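Jamie Mottram had the simulation running on the bench in the garage by nine. The real arm was still in pieces, and the Staltomell controller would not ship until December. Run 900 stopped at the upper drawer, as the 899 before it had. 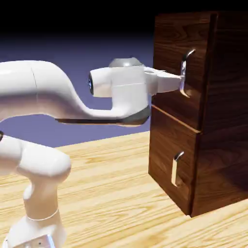 He lowered the approach speed, logged the change and restarted. The target was 1215 runs – Hughes had set it, and Hughes did not revise targets. At 2 a.m. the fan on the old Trateck tower changed pitch. Jamie wrote down the time and kept typing.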